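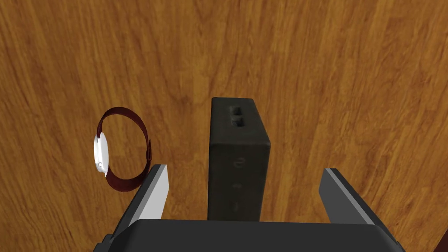 [serkville-wood] Re: Refinishing a kitchen table that gets used every day

From: Glykeria Lambrakis
To: serkville-wood

Damián Palacios wrote:

> Hello all. I joined in July and have mostly been reading. I have a kitchen
> table I bought secondhand from a family in Serkville. The top is solid wood,
> glued up from wide boards, and the base is painted. The old finish is worn
> through in front of two of the chairs and there is a gray patch where I think
> a plant pot stood. There are also white rings, and a long scratch down the
> middle that catches a fingernail.
>
> I would like to strip the top and start over. My questions:
>
> Do I use stripper first or go straight to sanding?
>
> Will the gray patch sand out or do I need to bleach it?
>
> Oil or varnish? We have two kids and they do homework and eat on it. I like
> the look of oil but I have been told it won't hold up.
>
> I have a random orbit sander and a block plane. I do not own a belt sander
> and would rather not buy one. The leaves don't matter, they are in good shape
> and live in a closet.
>
> Damián

Damián, welcome to the list.

I have done 6 of these tops for people over the years, plus my own twice, so I'll go through your questions in order. Others may do it differently and I hope they'll say so.

Stripper or sanding. Find out what the old finish is before you decide. Put a few drops of denatured alcohol on the underside edge or some other spot where it was finished and nobody looks. Wait a minute and touch it with a rag. If it goes sticky, you have shellac. If nothing happens, try lacquer thinner on a fresh spot. Lacquer will soften right away. If neither one does much, it's some kind of varnish or polyurethane.

For shellac or lacquer I would strip. Those finishes heat up under a sander and gum up the paper, and you will go through a whole box of discs before you see wood. For varnish you can go either way. I still strip, mainly to save thickness. Brush it on heavy, lay plastic over it so it doesn't dry out, leave it for as long as the can says, and push it off with a plastic scraper with the corners rounded. A metal putty knife will leave lines in the softened wood unless you file the corners first. Wash the top down afterward with whatever the can calls for and let it sit overnight.

You said the base is painted. Mask it well, or better yet unscrew the top and work on it flat on sawhorses. Most kitchen tables of that type are held on with a few screws through the apron or with metal clips. Check the paint for lead before you do any sanding near it. The test swabs are sold at any hardware store.

The gray patch. Gray or black under a plant pot is usually water and iron reacting with the tannin in the wood, if it is oak or walnut or something similar. You didn't say what species you have. Sanding will take out the top of it, but the stain can go deeper than you want to sand, and then you end up with a dish in the table that shows every time the light comes in low. Use oxalic acid. It is sold as wood bleach, but read the label, as there are three different products sold under that name and the other two will not do what you want. Mix it in hot water in a plastic or glass container, and brush it over the whole top, not only the patch. If you treat just the patch you'll have a pale spot in place of a dark one. Let it dry, rinse it several times with clean water, and let it dry again for a couple of days. Wear gloves and goggles. Do not sand it until it has been rinsed, and wear a mask when you do. The dried crystals are nasty in the nose and throat.

The white rings are in the finish and will leave with it.

The scratch. If it catches a nail but you can't stand a dime in it, try steam first. Lay a damp cotton cloth over it and touch it with an iron for a few seconds at a time. That swells the crushed fibers back up. It works on dents better than on cuts, so you may only get part of it. I left a scratch like that in my own table and I stopped seeing it after a month.

Sanding. Your random orbit is enough. Start at 80 only if the boards are uneven at the glue lines. Otherwise start at 120, then 150, then 180, and stop. Going finer than that does nothing for varnish and makes oil go on thin. Vacuum between grits. Draw light pencil lines all over the top before each grit and sand until they are gone, which keeps you from skipping places. Before the last grit, wipe the top with a wet rag to raise the grain. Then do the final pass by hand with the grain. Swirl marks from the sander are hard to see on bare wood and very easy to see after the first coat. A lamp set on the table itself, off to one side, will show them to you.

Go easy near the edges. People tip the sander without meaning to and round them over.

Now oil or varnish. I know this one comes up every few months and starts arguments. Juraj Kopecký and I have been on opposite sides of it since the list was still run out of the Economou store, and we are not going to settle it now.

Oil looks good and is easy to repair. You sand the bad place lightly and put on more. It does not protect much against water. A wet glass left overnight will mark it, and kids leave wet glasses. If you are willing to re-oil it twice a year it will be fine. Most people say they will and then do it once.

Varnish stands up to water and homework. When it does wear through, you can't easily patch one place, and you're back to where you are today.

What I put on kitchen tables is wiping varnish, which is ordinary oil-based varnish thinned with mineral spirits until it can go on with a rag. You can buy it that way or mix your own half and half. It looks much closer to oil than a brushed coat does, and it builds up as thick as you want. I use 5 coats on a top that will be eaten on. Use a lint-free rag, wipe it on, don't go back over it, and let each coat dry overnight. After the second coat and each one after that, scuff lightly with 320 and wipe off the dust. Use satin. Gloss shows every fingerprint.

For brand, I have used Binura 652 on the last few and had no trouble with it. Damilola Aliyu uses the Ridden wiping varnish and likes it. Both dry slowly in a cold garage. Whatever you buy, stir it and don't shake it, and try it on the underside first so you know what color it will turn the wood. Oil-based varnish goes amber and gets more so over the years.

Finish the underside too. It doesn't need the full number of coats, and I put on two. A wide solid top finished on one side only takes in moisture unevenly and can cup. I have seen it happen to a good cherry table inside one winter.

On that subject, when you put the top back on, do not glue it or screw it down tight through round holes. The boards need to move across their width with the seasons. If the holes in the apron are round, stretch them into slots with a drill and a small file.

Rags. Lay them flat outside to dry, one layer, or soak them in water and put them in a metal can with a lid. Oil and varnish rags in a pile can catch fire with no match anywhere near them. This goes in every message of mine on finishing and it's going to stay there.

Give the top at least two weeks before you use it hard. It will feel dry well before that, but a hot plate will print into it. Put down placemats for the first month.

One thing about the leaves. You say they don't matter, but they will no longer match once the top is done. If you ever plan to use them at the same time, strip and finish them together with the top, from the same can. Matching them later is a lot more work.

What is the species? If you can describe the end grain, or if you're near the shop and can bring a leaf along, somebody here can tell you. Iraklis Alexiou is there most afternoons after 4 and knows lumber better than I do.

Glykeria

--
serkville-wood mailing list
To leave the list, send a message with the word unsubscribe in the subject line.
Please trim quoted text when you reply. For sale posts go to the swap list.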